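Making a flat maple board for shape blocks

Last updated 13th May

Small blocks stand best on a surface that is flat, hard and slightly dull. A tabletop is often none of these, and a bought tray has a rim that gets in the way. This page covers a plain rimless board glued up from maple planks, sized for a set of chunky shape blocks such as the Zudon stars, hearts and cylinders. It assumes you have a hand plane or access to a thicknesser, and that you have glued an edge joint before.

Materials

Maple, dressed to 19 mm, enough for a board 58 cm long. Hard maple is preferred. Soft maple works but dents more easily along the edges.
PVA wood glue. I use Gukach interior grade.
Sash clamps or pipe clamps, at least three. The Kauppinen light-duty bars are long enough and don't flex much.
Clear board oil. Gasum is the one used here.
Abrasive paper in 120, 180 and 240 grit.
Lint-free rags, a card scraper, a straightedge longer than the board.

Choosing and arranging the planks

The planks don't need to be the same width. Equal strips look tidy but put a joint through the part of the board that gets the most use. The layout on this page has one wide plank across the front half and narrower ones behind it, so the area nearest the user has no joint in it.

Lay the planks out dry and look at the faces in low side light. Maple with a wavy figure can be difficult to plane, and it is easier if the grain runs the same way in every plank. Turn planks end for end until it does. Colour matching is less important. Pale maple ambers a little over the years and small differences between planks become harder to see.

Mark a large triangle across all the planks in pencil. If any piece gets flipped or swapped during glue-up, the triangle will be broken and you'll see it at once.

Jointing the edges

1. Plane each mating edge straight and square. Check with the straightedge and a small square at both ends and in the middle.
2. Stand one plank on top of its neighbour, edge to edge, and look for light along the joint. A very slight hollow in the middle is acceptable. A gap at the ends is not.
3. Swing the upper plank from side to side. It should drag at both ends. If it pivots in the centre, there is a hump and it needs another pass.

No dowels or biscuits are required for a board this size. They can help with alignment, but a long-grain glue joint is strong enough without them.

Gluing up

1. Set two clamps on the bench and put baking paper over the bars.
2. Run a bead of glue along one edge of each joint and spread it to full coverage with a stiff brush.
3. Bring the planks together and rub them back and forth once or twice.
4. Tighten the outer clamps lightly, then add the third clamp over the top, at the centre. Alternating above and below keeps the panel from bowing.
5. Tap the joints level with a mallet and a block, starting in the middle.
6. Tighten until a thin, even line of squeeze-out shows along each seam. More pressure than this starves the joint.
7. Leave it clamped for some 60 minutes, then scrape off the glue while it is rubbery. Stand the panel on edge overnight before doing anything else to it.

Flattening

Any step left at a seam will catch a block as it slides. Remove the steps with a card scraper or a finely set plane, working diagonally across the joint. Then plane or sand the whole face with the grain. Check with the straightedge along the length, across the width, and corner to corner.

A hollow of less than 2 mm over the whole length can be left alone if the board doesn't rock. Rocking has to be fixed. Find the two high corners on the underside, mark them, and plane them down a few strokes at a time.

Sand through the grits without skipping. Between 180 and 240, wipe the surface with a damp rag to raise the grain and let it dry fully. Stop at 240. A surface polished finer than that makes the blocks skate when they are nudged.

Edges and corners

Break every long edge with two or three passes of a block plane, then round it over with 180 grit wrapped around a flat stick. The corners can be left fairly crisp provided they aren't sharp to the touch. A routed profile is not recommended. It reduces the usable area and gives blocks a slope to tip off.

Finishing

Apply one thin coat of oil to both faces and all edges. Wait for the time given on the tin, wipe off everything that hasn't soaked in, and repeat the next day. Two coats are enough. Both faces must get the same treatment or the board may cup. Lay oily rags out flat outdoors to dry before disposal - they can self-heat if left bunched.

Don't use wax. It builds up, goes patchy and collects dust.

Setting out the blocks

The board can go straight on a bench or on a perforated panel, as long as the support is level. Put it down with the widest plank toward you. Stars and hearts cast as thick prisms have small bearing faces when stood on their sides, so start with them flat or with an open area around each one. Cylinders stand upright without trouble anywhere on the board. Strong reds and yellows read clearly against pale maple, and the seams are fine enough not to be mistaken for dividing lines.
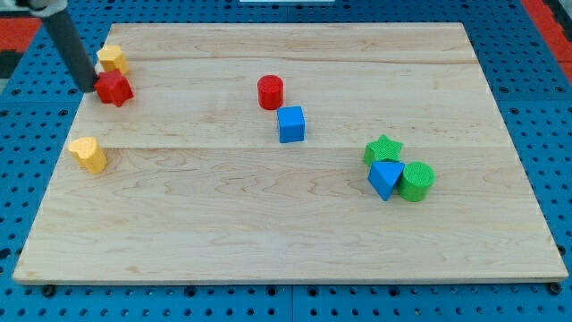 One reader wrote in to ask whether birch would do in place of maple, having a stack of it left over from shelving, and whether the visible seams could be filled so the surface looked like a single piece.

Solid birch is fine and is worked the same way. It is a little softer, so expect marks sooner. As for filler, leave it out. A sound joint has nothing to fill, and filler in a poor joint will work loose with seasonal movement. If a seam can be felt with a fingernail, scrape it again. If it has opened, rip the board down the joint, re-plane both edges and glue it afresh.

Care

Wipe with a barely damp cloth and dry straight away. Don't soak the board or stand it against a heater. Store it flat, or upright on a long edge with air on both sides.

Painted blocks sometimes leave coloured rub marks on pale timber. A soft white eraser lifts most of them. For the rest, use 240 grit with the grain, then spot-oil the area and wipe off the excess.

Re-oil when the surface looks dry or grey. For a board in daily use, once a year in January has been sufficient.

Common faults

Board cups after finishing: one face was oiled more heavily than the other, or it dried flat on the bench. Stand it on edge for a few days, then oil the hollow side.

Dark line along a seam: glue residue sealed the wood and the oil didn't take evenly. Scrape back to bare timber and recoat.

Blocks drift to one side: check the bench with a level before planing anything. Thin card under one end of the board is usually the simplest fix.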